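Gripper cam sim, shadows all stair-steppy and the pencil grab keeps missing

Home Builds > Arms and Grippers
28/10/2024

trondbench
ok so the build so far. Small arm on the garage bench, two-finger gripper off the Imier kit, wrist cam looking down past the fingers. Before I let it near anything real I'm running it all in Zirkik on the desktop. Task is dumb simple, pick up a pencil off a table and put it in a cup.

Problem: it misses. Not every time. Fingers close either short of the pencil or off to one side, and the detector box jumps around between frames. I think the detector is grabbing the shadow along with the pencil. But I've been staring at this for two evenings so who knows.

Here's one from the wrist cam right before it starts closing in. Gripper open, stopped short of the pencil.

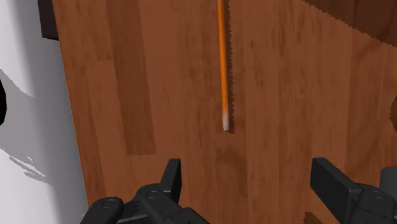 Render: trondbench, wrist view, Zirkik sim

Pencil's the orange thing obviously. Shadow runs right down the side of it with that saw-tooth edge. Same mess on the big one in the upper right. Is that a resolution thing, or a light setting I haven't found? Menus in this thing are a maze.

Kit arm, stock fingers, default light. Ran 169 tries overnight. Can post the config if anybody wants it.

solderfog
Shadow map too small. Classic. Go to the light, not the camera, and bump the map size. Default is tiny becuase they want it to run on laptops. Also pull the light's range in so it isnt spreading the map over half a room nobody's looking at.

Yours will look 10 times better for 5 minutes of work.

mudroomcnc
Disagree that it matters. Jagged shadow edges are ugly but a detector shouldn't care. If a few stair steps break it then it's going to fall over on a real table with a lamp next to it. Leave the shadows crappy, mess with the light direction every run, train on that.

I'd look at the wrist cam offset first. Misses to one side = offset. Seen it on every arm I ever put together.

solderfog
"leave it crappy" is how you end up with a model that learned what crappy looks like. Real shadows have soft edges. That one's a staircase.

mudroomcnc
real shadows have all kinds of edges, depends on the lamp. My shop has one bare bulb and the shadows are sharp as anything. No staircase, ok, fine. But sharp.

plywoodpete_no
can we talk about the wood. Orange pencil on red brown wood is a rough pick if you're doing anything color based. What's the detector? If it's just a hue threshold there's your problem, forget the shadows.

Also the dark strip left of the pencil, same general direction as the pencil. Anything line based is going to love that strip.

trondbench
It's a hue threshold plus a line fit, yeah. Don't yell at me. Worked great on the plain gray table.

Wood texture came with the Trondora scene pack, figured I'd make it look like my bench.

plywoodpete_no
not yelling. But there it is. Shadow is dark brown, touching the pencil all the way down. Let a bit of it through the threshold and your box gets wider on the right side only. Center shifts right. Gripper goes right. Which side are the misses on?

trondbench
...mostly right

mudroomcnc
Could still be the offset!! Would look the exact same. Put the pencil down pointing the other way, or move the light to the opposite side. If the miss flips with the light, it's the shadow. If it stays put, it's your offset. Do that before touching anything else.

hexkeydrawer
Other thing, the top end of the pencil is out of view. So where's the line fit getting its middle from? If it takes the center of the visible part, that moves every time the arm moves. That'd explain the jumpy box a lot better than shadows do.

Back the camera up for the detect step, get the whole pencil in view, lock the grasp point, then go down. Dont keep re-detecting on the way in. I did that on my Kang arm for months and it hunted back and forth like a dog looking for a ball.

trondbench
oh no. Yes it re-detects every frame. Center of the visible blob. That's bad isnt it

hexkeydrawer
it's not great lol

solderfog
Still fix the shadow map.

trondbench
Doing the light swap now, then the lock thing.

Edit: swapped the light. Misses went mostly left. So shadow, sorry mudroom. But then I turned shadows off completely and it still missed some, just on both sides, mostly short along the pencil. So hexkey's thing too. Locking the grasp point tonight.

mudroomcnc
Fine, not the offset. In the sim. Check it again on the real arm, the printed camera mounts on those kits sag after a while.

solderfog
and the map size?

trondbench
set to 2 times the default, looks smoother, fan sounds like a leaf blower. Leaving it there for now. Will post the real bench version once the cup holder is done printing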